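Two Hours at the Flelham Safety Tech Open Day: Pendants, Pads and a Lot of Promises

09/09/2026
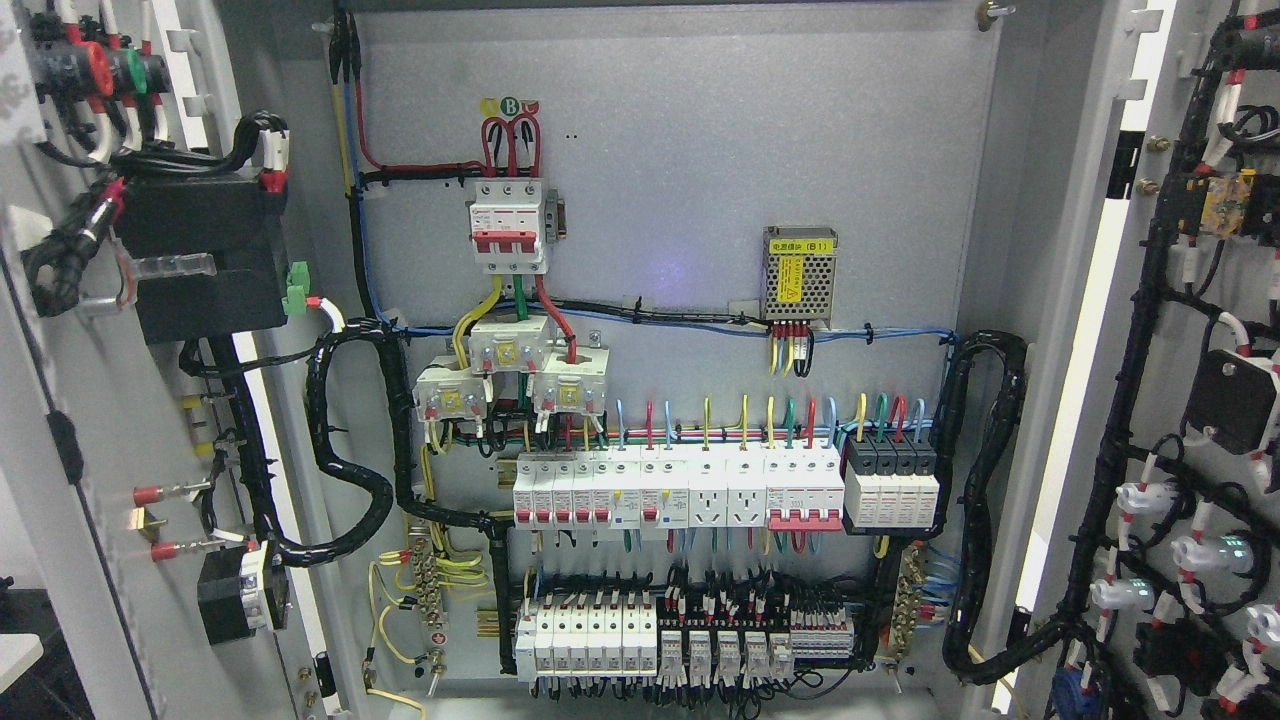
Control cabinet with the main breaker and current transformers.

My mother is 84 and lives on her own, and my brother and I have been arguing since spring over whether to put some kind of alert system in her house. He wants an app. I want something she will use. So when Murnari announced an open day at its Flelham site, with the monitoring center open to the public and several other makers showing their products, I drove over to see what the money buys.

Parking was free and badly signed. The front desk gave me a lanyard, a tote bag and a form asking for my phone number, which I left blank. I have had three calls from a "care advisor" in the past after filling in a form like that one.

The talk

We started in the canteen with a welcome from Rosaura Giraldo, who runs customer programs at Murnari. She is a good speaker and she didn't read off the slides, which put her ahead of most people I've sat through at these things. Her main claim was that the new pendant catches falls the old one missed. I asked how many falls it had been tested on. The answer was 293, all of them staged, in a padded room, by people under 40.

I don't blame them for not pushing grandmothers over. But a fit 30-year-old dropping onto a mat on cue doesn't fall the way my mother did in November, when she slid down the side of the refrigerator over what she says was a full minute and ended up sitting on the floor. I described that to Giraldo and asked if the pendant would have gone off. She said slow falls are "a known challenge" and that the wearer can always press the button. Fair enough, but then I'm paying for a button.

The monitoring center

This was the best part of the day. We went up in small groups and stood behind a glass wall while Heriberto Mamani, a shift supervisor, explained what happens when an alert comes in. An operator tries to talk to the person through the base unit. If there's no reply they work down the list of contacts, and if nobody on the list picks up they call emergency services.

Mamani was the one person all day who volunteered bad news. Most alerts are false, he said. People roll over in bed on the pendant, or drop it in the sink, or the dog gets it. He also said contact lists go stale and families don't update them, and he has called the number of a daughter who had moved overseas years before. He told us to check ours twice a year. I went out to the car at lunch and checked, and my mother's list with her current provider still has our old neighbor on it.

Someone in my group asked for the average time to answer. It was 35 seconds, we were told, measured over the whole day. I asked for the overnight figure by itself. Mamani looked over at the woman from marketing, and she said she would email it to me. She did take down my address. Nothing yet.

The stands

Clikitz had a phone app with a map, an inactivity timer and a weekly "wellness score" for the family. The map worked fine on their own phone in their own booth. When I asked what happens when the battery dies, the rep said the family gets a low battery notice first. My mother leaves her phone in a kitchen drawer from Sunday dinner on, so we would be getting a precise location for the drawer. The wellness score bothered me more. I asked how it's worked out and got the word "proprietary," and I asked whether the person being scored can see it and the rep had to go find out. (They can't, unless the family turns it on.)

Schwerdtfeger makes bed and chair pads that signal when someone gets up and doesn't come back. No app to speak of, an ugly gray box, a power cord. I liked it best of anything on show - it does one thing and the person doesn't have to remember to wear it. It's no help at all in the yard, and the rep admitted that pets set it off.

Murnari's own stand had the pendant in four colors. I wore one for the rest of the visit and it is light, I'll give them that. It also went off when I sat down hard on a bench, so at least I know the thing is awake.

What it costs

Prices were not on display at any of the three stands. You had to ask, and at Murnari I had to ask 2 people. The pendant and base unit come to $235 up front, then a monthly fee that depends on which plan you pick. Fall detection is not in the basic plan. After a full morning of slides on fall detection I thought that might have come up earlier.

Cancellation is 30 days' notice in writing. Read that page before you sign. The brochure has it inside the back cover under the warranty.

Would I go again

For the monitoring center, yes. If you're choosing a service, ask to see the room where the calls come in, and ask whoever runs the shift what goes wrong. I learned more from Mamani in fifteen minutes than from everything in the tote bag.

We haven't bought anything. My brother still wants the app. I've asked Schwerdtfeger for a trial of the chair pad, and my mother says she'll sit on it if it isn't plastic.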